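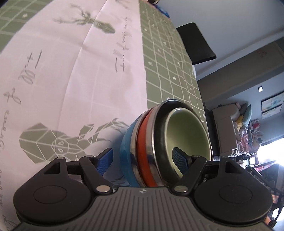 Attachment 1: handheld gripper at the nested bowls, blue fingertip pads, left jaw outside the stack.

Ticket: Equipment request, grippers and pads for bowl handling
Project: Skutine
Queue: Purchasing and planning
Opened: April 2023
Priority: Normal
Status: Waiting on supplier

Request as submitted

Skutine needs more handheld gripper units before the June collection block. We have 2 working units now. Both are in use every day at the home sites, and when one goes down the schedule for that site stops. The bowl tasks are the worst for this. They put a lot of side load on the fingertips, and the pads have to be changed more often than we planned for.

Asking for a quote on complete units, plus spare pads and a set of pivot hardware. Please also tell us if it makes sense to repair the older unit or retire it.

Purchasing, first reply

Two questions before this goes to Levbridge.

1. How many pads does the project use in a month? The budget line from last year only covers one order.
2. Is the slipping on steel bowls a pad problem or a gripper problem? If it is the gripper, we should not be buying more of the same model.

Project reply

Pad use: we went through 30 in the last quarter. The plan had 10. Most of the extra went to the bowl and pot lid tasks.

On slipping: the attachment has the kind of grasp we mean. One fingertip goes over the opening, the other stays outside, and the jaws close on the side wall of the stack. There are several rims close together, some of them shiny metal, and the pad has to hold on to a thin edge. A new pad handles this fine in our bench test. A worn one lets the inner bowl rotate.

Bench test, same operator, same steel bowl, both units:

New pads, unit A: no slip
New pads, unit B: no slip
Worn pads, unit A: slips when lifted by the rim
Worn pads, unit B: slips when lifted by the rim, also slow to open

So the pads explain the slipping. The slow opening on unit B is something else. We took the pads off and it was still slow. Cleaned the joints, no change. Swapped the trigger cable with the one from unit A, no change. Loosened the pivot caps a quarter turn and it opened normally, then it started to rattle. Tightened them back to the marked torque and it was slow again.

Levbridge support, forwarded by Purchasing

The behavior on unit B matches bushing wear at the lower pivots. Bushings on that unit are not sold separately. They come as part of the linkage kit, arms and caps included. Fitting takes under an hour with ordinary tools, and the unit needs to be recalibrated afterward. Lead time on the kit is three weeks. Complete units are running longer.

They also said the blue textured pads can be ordered in bulk packs, which we had not been doing. Single pairs cost us nearly twice as much per pad.

Purchasing

Quotes are in. One complete unit with the standard accessory case is $3,741. The linkage kit is a small part of that. Fikside quoted a similar unit for less, but the fingertips have a different mount, and we would be stocking two kinds of pads. Their sample unit also records a different jaw width at full open, so the Skutine data would need a conversion step. Bangash has nothing in this size until fall.

Recommendation from this side: repair unit B, buy one complete unit from Levbridge, move pads to bulk packs. Please confirm or change.

Project reply

Confirmed, with one change. Please add a second linkage kit for unit A. It was bought at the same time as unit B and has done roughly the same hours — we would like the kit on the shelf before it is needed.

We also want to change how pads are budgeted. Last year they were under "misc. consumables" and the number was a guess. For the next period:

- Count pads per task type. Bowls, lids and anything with a thin rim go in the high-wear group.
- Change pads in the high-wear group at the start of each week, even if they look fine.
- Fabric and soft item tasks can take the used pads as long as the texture is still visible.
- Reorder when one unopened pack is left.

Open question: does the warranty on the new unit start at shipment or at first calibration? If it is shipment, we would ask for delivery closer to June.

Purchasing

Second kit added. Pads now have their own line. Warranty question sent to Levbridge, no answer yet. The order for the kits and pads has been released so it does not wait on that. The complete unit stays on hold until they reply.

Leaving this ticket open.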